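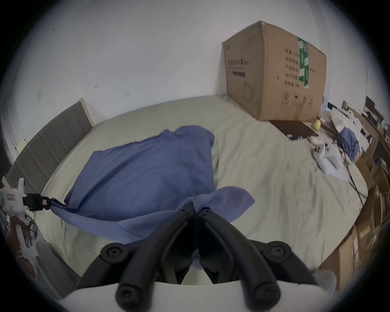
One corner of the cloth pulled taut across the bed.

How to Fold Laundry on a Bed and Box It for Storage
Clevden Home Notes, updated June 16, 2024

A bed is the largest flat surface in most homes, and it works well for folding anything too wide for a table. This page covers flat pieces such as pillowcases and sheets, then shirts, then packing the folded stack into a carton for the closet shelf. The same steps work for summer things going away in fall and for blankets going away in July.

What you need

A made bed, or at least a fitted sheet on the mattress
A clean, dry carton
Packing tape and a marker
A bag or liner if the carton has held anything dusty

Set up the bed

Move the pillows and comforter to a chair. Tug the fitted sheet toward the corners until it lies reasonably flat. It doesn't have to be perfect, but a thick ridge under your work will make the fold drift to one side. Check that the laundry is fully dry, especially at hems and seams, where cotton holds water longest. If a hem feels cool to the touch, hang the piece up again and come back to it later.

Fold flat pieces

1. Lay the piece on the bed with a long edge facing you.
2. Find two corners on the same side. Hold one in each hand and pull until the edge between them is straight.
3. Lower that edge onto the mattress and smooth the cloth away from you with your forearm.
4. Bring the far edge over to meet the near edge. Match the corners first, then the hems.
5. Fold in half again the same way, then in thirds across the length.

If the corners won't line up, the piece has probably stretched on the line. Match the hems and let the extra fabric sit inside the fold. Large sheets go faster with two people, one on each side of the bed. Working alone, do half the sheet at a time and leave the rest lying on the mattress.

Fold shirts and other garments

Button every other button and turn the shirt face down. Smooth the back from the collar to the hem. Pick the fabric up by a seam when you need to move it, as a seam holds its line and the panel next to it will follow. Fold one side in toward the middle, lay the sleeve straight down along it, and repeat on the other side. Fold the hem up a third of the way, and then once more to reach the collar.

Knits are folded the same way but with fewer folds. A heavy sweater needs one across the middle and that's all. 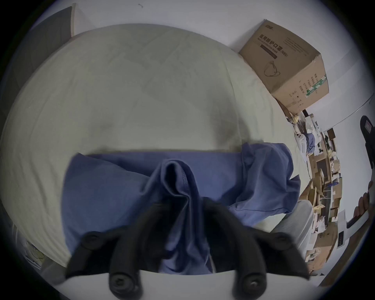 Should cotton be ironed before it goes into storage?
Ironing can wait until you take the piece out again. Cotton will pick up new creases in the carton whatever you do, so clean, dry and smoothed by hand is enough.

Stack before you pack

Build the stack on the bed next to the carton. Put the heaviest pieces at the bottom and turn every other one around, so the thick folded edges don't all end up on the same side. We use the Tessier shelf in our hall closet, with 12 inches between boards, and a stack of folded sheets has to stay under that once it is boxed. Measure your own shelf first.

Reused cartons are fine for this. Look for one with firm corners and no stains, and skip anything that has held food. Vacuum out the inside and run a strip of tape along the bottom seam, even if the old tape looks good.
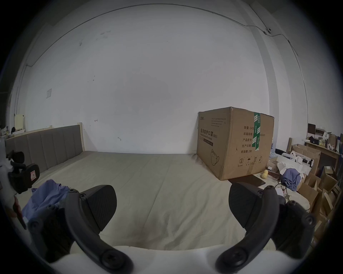
Large mask carton on the mattress, with a strip of green tape down one side.

Close and label the carton

1. Line the carton and set the stack in flat. Press out the air with your palms.
2. Fill gaps at the sides with socks or small towels. A full carton keeps its shape when another one goes on top.
3. Close the flaps and tape the center seam, running the tape a few inches down each side.
4. If there is old printing on the carton, write your own label on plain paper and tape it over the most visible part.
5. List what is inside and the bed size. "Queen, two fitted, two flat" is more useful in a dark closet than "sheets."

Store the carton off the floor and away from outside walls. Attics get too hot and most basements are too damp. Open it once partway through the season to air the contents, and refold anything with a sharp crease along a different line.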